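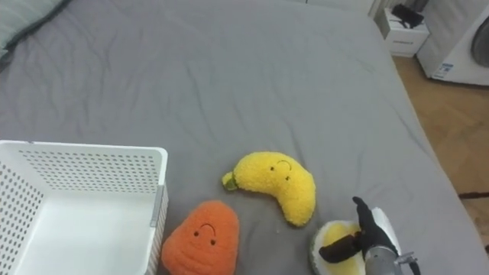 How a robot is looked after

Drindeo is a robot with two arms. It works in a bedroom in Drotutgate, and its job is to pick up soft toys and put them in a basket. A person could do this job in less than a minute. The robot needs longer, and it needs two people to look after it.

The two people are Alžběta Skála and Matěj Doležal. Alžběta is an engineer, so she knows about the metal parts, the motors and the wires. Matěj writes the instructions that the robot's computer follows. They both work for a small company called Jiltomby.

This page is about what they do before the robot starts work, while it is working and after it stops.

Getting ready in the morning

A robot arm is a bit like your own arm. It has a shoulder, an elbow and a wrist. The places where an arm bends or turns are called joints. Inside each joint of a robot arm is an electric motor, and next to the motor is a sensor. The sensor measures how far the joint has turned.

When the robot is switched on, it has to find out where its arms are. You can feel where your hand is with your eyes shut. A robot has only its sensors to go by. If one sensor is wrong by a tiny amount at the shoulder, the hand can be wrong by several centimetres, because the hand is so far away from the shoulder.

So the first job of the day is called homing. Matěj types a command and each joint moves slowly to a known place, called its home position. The computer reads the sensor and compares the number with the one it expects. If they match, the joint is ready. If they don't, Matěj stops everything and Alžběta has a look.

The next job is a checklist. It has 73 lines and it is printed on paper, which Alžběta prefers because she can tick it with a pencil while she is kneeling on the floor. Some of the lines are very short. "Emergency stop works" is one. "Floor clear where people walk" is another. Nobody at Jiltomby is allowed to skip a line, even on a day when they are running late.

The emergency stop is a big button. Pressing it stops the motors. Alžběta presses it every morning, checks that the arm really does stop, and then starts the arm again.

Looking after the cables

Motors need electricity, and sensors need a way to send their numbers back to the computer. Both of these travel along cables. Some cables are hidden inside the arm. Others are on the outside, where you can see them.
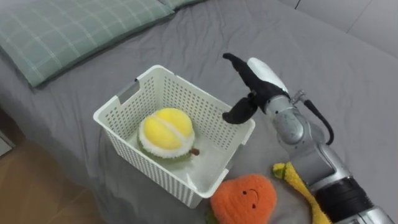
Cables wear out sooner than almost any other part of a robot arm. Think of a paper clip. If you bend it backwards and forwards enough times in the same spot, it snaps, and the thin wires in a cable can do the same. For this reason a cable is never pulled tight across a joint. Look near the wrist and you will find a black cable coming out of a small metal fitting. It loops outwards before it curves down beside the forearm. The loop gives the cable some spare length, so when the wrist turns, the loop gets bigger or smaller and the wires are not stretched.

Alžběta checks the loop with her fingers while the power is off. She feels along it for flat places, splits and sharp bends. Then she turns the wrist by hand, all the way one way and all the way back, and watches to see if the cable catches on anything. A loop that is too small will pull. One that is too big could hook itself over the rim of the basket.

Last December a cable did break. The robot would pick up a toy, lift it, and let go of it halfway to the basket. It did this only when the wrist was turned a certain way, and for a whole morning Matěj thought that the mistake was in his instructions. Then Alžběta wiggled the cable and the hand opened by itself. One of the wires inside had cracked. When the wrist was straight the two ends touched, and when it turned they came apart. Changing the cable took her until four in the afternoon. Most of that time went on taking covers off and putting them back on.

Looking after the hand

The part of a robot that takes hold of things is called a gripper. Drindeo's gripper has black fingers, and they are what touches the toys, so they get dirty first.

Fluff is the trouble. Plush toys are covered in short soft threads, and some of these come off and stick to the fingers. A finger with fluff on it is slippery, like a sock on a polished floor. Alžběta wipes the fingers with a damp cloth and lets them dry. She uses an old toothbrush for the places where the cloth won't fit.

She looks for worn patches too. New fingers have a good grip all over. Old ones go smooth and shiny at the tips, and then the robot has to squeeze harder to hold the same toy. When the tips are shiny, she fits new fingers. The old ones go in a box marked Hubáček, which is the name of the workshop that measures how much they have worn away.

How hard should a robot squeeze?

You can try this at home. Pick up a soft toy using only your thumb and one finger. Notice how much you squash it before it stops slipping. Now pick up a wooden block or an apple in the same way. With the block you feel a hard edge straight away. With the toy it is difficult to say when you are really holding it, because it goes on squashing.

The robot has the same difficulty. Its motors can tell the computer how hard they are pushing, and Matěj chooses a number that means "this is enough, stop closing now". If the number is too low, the toy falls out. If it is too high, the fingers press a deep dent into the toy and the motors get hot. Finding a good number is part of setting up the robot, and he does it again each time the fingers are changed.

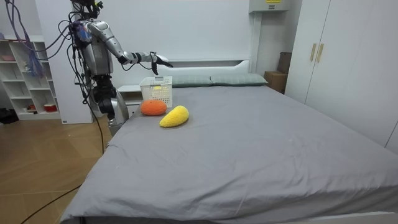

He also has to teach the robot about the bed. A table is flat and hard, and it stays where it is. A mattress sinks when something presses on it, and a sheet can slide and wrinkle. If a finger goes down too far, it may pinch some sheet along with the toy, and then the robot lifts both. Matěj's instructions tell the arm to go down slowly for the last little bit and to stop as soon as it feels something pushing back.

The basket matters as well. It is light, so a bump from the arm can move it. Before lowering a toy, the robot looks for the rim with its camera and works out where the middle of the basket is. It does this every time, even if it has only just put another toy in.

Service time

Cars have a service after a certain number of miles. Robots have one after a certain number of hours. A small counter in Drindeo's computer adds up the time that the motors have been running, and the last time Alžběta wrote it in the logbook it said 1725 hours.

At a service the covers come off. Alžběta cleans out the dust and looks at the grease in the joints. Grease is thick and slippery and stops metal parts from rubbing each other away. If it has turned dark or gritty, she wipes it out and puts in fresh.

After that she checks the screws. There are 135 on her list. When a machine moves it shakes a little, and shaking can loosen a screw over a long time. She uses a special tool called a torque wrench, which clicks when a screw is tight enough. Once a screw has been checked she draws a thin line of paint across its head and on to the metal beside it. If the screw turns later on, the two halves of the line no longer meet, and she can see it at a glance without getting the wrench out.

At the end of the day

When work is finished, Matěj moves the arms back to their home position. He does this before switching off, as the arms are heavy and could drop on to the bed if the motors lost power while they were reaching out. Alžběta writes in the logbook. She puts down the hours, anything that was cleaned or changed, and anything that sounded odd. A typical entry is "Left elbow squeaks when cold. Gone after ten minutes. Look again tomorrow."

Then the power goes off, and the toys are put back on the bed for the morning.

Words to know

Joint: a place where the arm bends or turns.
Sensor: a part that measures something, such as how far a joint has turned.
Homing: moving each joint to a known place so the computer can check its numbers.
Gripper: the part that takes hold of things.
Torque wrench: a tool that shows when a screw is tight enough.
Logbook: the book where people write down what they did to a machine.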